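Skellik build log / Support ticket
Subject: Arm stops partway through the table clearing routine, wrist camera drops out
Opened by: Kittipong Phetsri
Location: Plurville shared workshop, back bench
Priority: Normal
Status: Open, waiting on parts

Summary

The arm runs the pick routine on the play kitchen table and stops before it finishes. When it stops, the wrist camera feed is already gone. The controller shows a lost device message and the arm holds position until I clear it by hand. It started in September after I moved the arm to its new mount. The same routine ran fine on the old mount.

Setup

Arm controller is running the stock firmware. The pick software is Clumska, our own fork, with the Skellik config on top. The wrist camera goes back to the PC on a USB cable through a powered hub. The gripper has its own cable to the controller. Both cables are tied together at the wrist. The PC is under the bench and is not used for anything else while the arm is on.

What I expected

Arm goes to each item in the list, picks it up, puts it in the drop zone, goes back to the ready pose, moves on to the next one.

What happens

The first items are usually fine. Somewhere after that the camera feed freezes on the last image, then the log shows this:

wrist_cam: read timeout, 3300 ms
wrist_cam: device lost
planner: no valid frame, holding

Sometimes the feed comes back by itself if I move the wrist by hand with the brakes released. Sometimes I have to unplug the hub.

Log

Entry 1
Restarted the PC and the controller. Ran the routine again from the top. Same stop, same message. Saved the log to the Skellik folder.

Entry 2
Swapped the hub for the spare one from the electronics drawer. No change. Put the first one back so there is only one thing different at a time.

Entry 3
Lowered the camera rate from 30 to 15. It went longer before it stopped but it still stopped. Set it back to 30, the planner gets sloppy at the low rate and I would like to fix the cause.

Entry 4
Ran the arm with the gripper cable unplugged, no picking, moves only. Camera still dropped. That rules out noise from the gripper motor, or at least it isn't needed to make the fault happen.

Entry 5
Left the arm parked in the ready pose with the camera on and went to lunch. Came back and the feed was still up with no errors in the log. So it only drops when the arm moves.

Entry 6
Wrote a short script that turns only the wrist joint, back and forth, and prints the joint angle whenever the camera drops. Ran it 30 times. Every drop was on the same side of the travel, past the point where the cable bundle goes tight against the wrist. Turning the other way it never dropped.

Entry 7
Cut the tie at the wrist and gave the bundle more slack. Ran the wrist script again and got no drops. Ran the full routine and it got further, but now there is a second problem. The slack hangs low when the arm reaches across to the far side, and it gets in among the items. The planner does not know the cable is there. On one run it pulled a cup over and then tried to pick the cup from where it used to be.

Entry 8
Asked in the Sukprasert group chat, they have a similar arm. They clip the bundle at the forearm and again near the elbow, and leave one loop only at the wrist. They also said to change the camera cable if it was ever run tight, even if it looks okay. Mine was run tight for weeks. I have ordered a new one with a right angle plug.

Entry 9
Pictures from the bench with the play food out, in case someone can spot a better cable path. The last one has the arm over the table and shows how the cables loop across it.

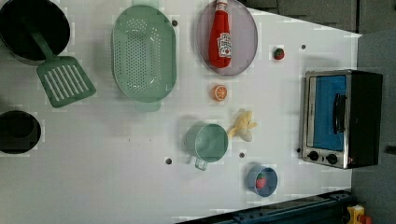
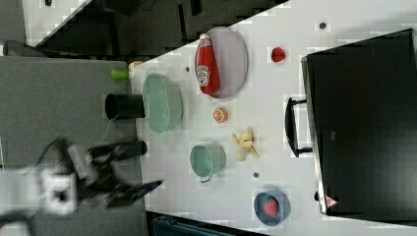
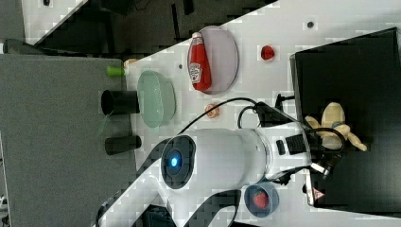 Entry 10
Tried two hook and loop straps on the forearm as a stopgap. It holds the slack up better, but the straps slide toward the wrist when the arm points down. Put a wrap of rubber tape under each one. They stayed put for the rest of the evening. One camera drop in that time, at a wrist angle that had been good before, so I think the cable itself is damaged near the plug.

Entry 11
Wiggled the camera plug with the arm powered off and the camera on. Feed drops when the plug is pushed toward the gripper side. Same result with the cable off the arm and flat on the bench. So that is the cable or the socket on the camera. Borrowed a short cable from the printer and did the same thing with it. No drop. It is too short to use on the arm but it tells me the socket is good.

Current findings

Camera cable is bad at the plug end, most likely from being pulled tight at the wrist after the mount was moved. The hub, the PC and the camera are okay. The gripper has nothing to do with it.

Cable slack is a separate problem and needs clips on the forearm. Straps and tape are temporary.

To do

Fit the new camera cable when it arrives.
Print two clips for the forearm. The file is in the Skellik folder, check the inside width before printing, the first version was 5 mm too narrow.
Add a wrist limit in the Clumska config so it can't turn past the point where the bundle goes tight.
Run the wrist script again, then the full routine.
Make the planner take a new picture of the table after every pick. Right now it trusts the positions from the start of the run.

Please don't run the routine unattended until this ticket is closed. Moving the arm by hand is fine. If the straps have come off, leave them on the bench and make a note here.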